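Bench notebook, March, Warora sourdough and starter trials
Entry started 6:40 a.m., coffee not helping yet

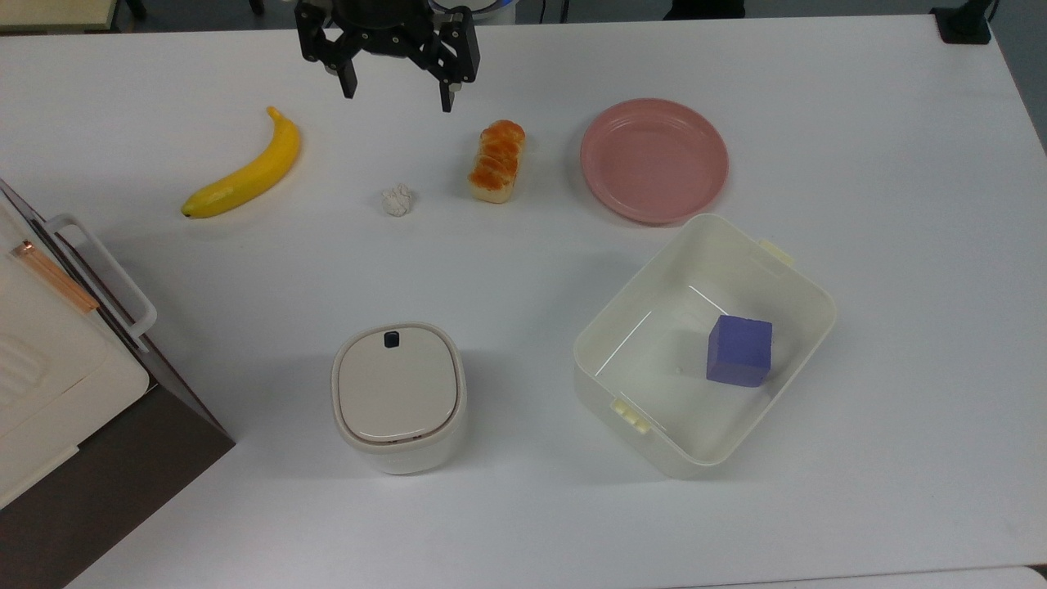 Jar 22 came back to life overnight and I am so pleased with it! This is the starter Rhiannon dried on parchment last fall and then forgot in the drawer with the spare probes, and I fed it twice yesterday on the cheap all-purpose, mostly to prove to Meirion that flakes keep. It had climbed well past the rubber band by the time I got in. Smells like green apple with a bit of nail polish behind it, so it's still hungry, and I'll give it two more feeds before anyone bakes with it. Lovely wants to try the banana preferment again, and a bright yellow one like the one on the white tabletop is what I'd use, well before it goes brown and soft. The brown ones dump so much sugar into the mix that the first rise runs away from you and then sulks (see my grumbling in the February pages). Yellow, mashed fine, stirred in at the second feed. That's the plan anyway.

Flour. We're down to the last sack of the Kokkonen rye and the new one hasn't shipped. I called, got put on hold, gave up. Thilini says we can stretch it by going half rye, half whole wheat in the maintenance jars and keeping the straight rye for the test loaves. Fine by me, but PLEASE write it on the lid if you do it, I don't want to be guessing in two weeks why one jar is slow.

Batch 43, baked yesterday afternoon:
Flour 500 g, of which 93 g rye
Water 350 g
Starter 100 g, from jar 9
Salt 10 g
Bulk on the shelf over the radiator, shaped, then into the fridge till after lunch

Crumb was tighter than I wanted, with a couple of big tunnels right under the crust. I think I shaped it too soon. Efa thinks the fridge is running cold at the back, and she may have a point, my milk had ice in it. Somebody put the spare thermometer on the bottom shelf and leave it there overnight, door shut, no peeking. Flavor was great though, really sour at the end, almost like buttermilk. Meirion ate the heel before I could weigh it, so there's no final weight for this one (the blank in the table is his fault).

Oven notes: it's still hot on the left. I turned the loaf halfway through and it came out even enough, but if you're baking two at once you'll have to swap them as well as turn them. Set it to 248 C for the first part with the lid on, then drop it when the lid comes off. I tried leaving it up high the whole time on batch 41 and the bottom was charcoal. Tasty charcoal, but still.

Arkevel jars: the lids stick. Don't screw them down! Rest them on top and put the band around loosely. Jar 14 hissed at me when I opened it and there was starter on my glasses.

11:15, added later. Thilini checked jar 22 and says it has dropped back a little, with a streaky collapsed top, so it peaked sometime this morning while I was on the phone. Fed it again, one part starter to two flour to two water, and moved it off the radiator shelf to the counter by the sink. Next check after lunch, whoever is closest.

To do:
Call Kokkonen back about the rye
Thermometer in fridge, bottom shelf
Scrape and dry a backup of jar 9 while it's behaving
Ask Rhiannon what temperature she dried the flakes at, there's nothing on the envelope except "Jorden, good one" and a smiley face
More parchment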